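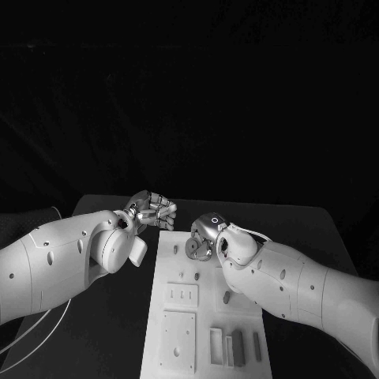 A white board with pegs, square plates and a round part shaped like a small wheel.

Pegs, Holes and Slots: How Things Fit Together
By Raquel Nogueira

Pick up a pen and pull off the lid. Now push it back on. Did you hear a click? You have just put two parts together, and you probably did it without even looking!

Nearly everything around you is made of parts that fit into other parts. Your bike is, and so is your lunchbox, and so is the chair you are sitting on (unless you are reading this on the floor, which is a very good place to read). Somebody had to work out the shape of every one of those parts so that they would meet in the right place. Fitting things together is called assembly, and a good way to learn about it is with a board.

What is an assembly board?

An assembly board is a flat plate with places on it for parts to go. You might have pegs that stand up, holes that go down, slots that are long and thin, and plates with different patterns in them. It's a bit like the wooden puzzle you may have had when you were very small, the one with a star-shaped gap for the star. The board holds everything still while the work is going on.

Holding still is more important than it sounds. Try threading a bead onto a string while a friend wobbles the string about. Horrible! When one part stays put, you only have to think about moving the other.

Pegs

A peg is a short post. You can drop a ring over it, slide a wheel onto it, or push it into a hole. Pegs are brilliant for getting things in the right position. If a plate has two pegs side by side and the part on top has two matching holes, that part can't twist round. With only one peg, it can spin like a roundabout.

You can test this with a strip of card and some drawing pins, with a grown-up nearby. Lay the strip on a piece of cork or thick cardboard and push one pin through it. Give the strip a flick and round it goes. Now put in a second pin, a little way along. Flick it again. Stuck fast!

Holes

A hole looks like the simplest thing in the world because it is a bit of nothing, but somebody has to choose exactly how big that bit of nothing should be. Too small and the peg won't go in. Too big and it rattles.

Engineers have a word for the gap between a peg and its hole. They call it clearance. A lid on a felt-tip has hardly any clearance, so it grips. A toy car wheel has more clearance on its axle, so that it can turn. Next time you're in the kitchen, try lids on jars and see which ones are snug and which ones are loose.

Lots of holes also have a sloped edge at the top, like a tiny funnel. This is called a chamfer (say it "SHAM-fer"). It's a helpful little slope! If the peg arrives slightly off to one side, the slope guides it down into the middle. Have a look at the end of a bolt too, where the tip is often sloped in just the same way.
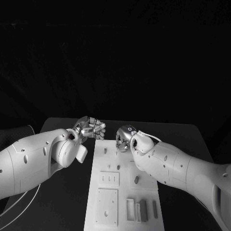 Slots are cousins of holes. A slot is longer than it is wide, like the one in the top of a money box. Your coin has to be turned the right way before it will drop through, and that is what makes slots so clever. They care about direction. A round peg in a round hole can go in at any turn you like, but a flat piece going into a slot has only two choices, and some slots are shaped so there is only one. Think of the plug on the end of a lamp. You can't put it in upside down, however hard you push (and please don't push).

Wheels and pulleys

Round parts are my favourites. A wheel rolls along or spins on an axle. A pulley is a wheel with a groove round its rim, and a rope or belt sits in the groove. Pull the rope and the pulley turns. There may be one at the top of the flagpole at your school, and you might find little ones at the top of some window blinds.

A disc is one of the harder parts to pick up when it's lying flat. Put a coin on a table and see for yourself. Your fingers slip over it and scrabble at the edge. Most people end up sliding it to the side of the table, or pressing one edge with a fingernail so the other tips up. Try it with your eyes shut, and then try it wearing gloves!

Square plates

Some parts are square with a big hole near the middle and small holes at the corners. The small holes are usually for screws. The big one can leave room for something to poke through, such as a turning shaft.

When you fasten a plate like this, don't tighten one corner all the way and then start on the next. Put every screw in loosely first. Then tighten one, go across to the opposite corner, and carry on like that. The plate goes down flat, and the last screw won't be left fighting to find its hole.
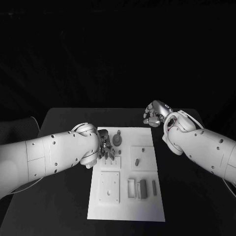
Make your own fitting board

You will need:
A thick piece of cardboard, a bit bigger than this page
A second piece the same size, for the base
A pencil
Scissors
Glue
Bottle tops, buttons, lolly sticks and anything else small and interesting
A grown-up to help with the cutting

1. Lay your small things on the first piece of card and spread them out.
2. Draw round each one. Keep your pencil upright so the line stays close.
3. Ask your grown-up to help you cut out the shapes.
4. Glue this card on top of the base. Leave it under a heavy book until the glue has dried.
5. Stand a short piece of pencil on the board with a big blob of glue. There's your peg!
6. Mix up all the parts and fit them back in.

My friend Lihua Jiang made one with 14 different shapes, including a slot for a comb, and her first go at filling it took ages. If yours feels too easy, use just one hand. If it still feels too easy, use the other one.

Words to know

Assembly: putting parts together to make something.
Axle: the rod a wheel turns on.
Chamfer: a sloped edge that helps a part slide in.
Clearance: the gap between two parts that fit together.
Pulley: a wheel with a groove for a rope or belt.
Slot: a long, thin opening.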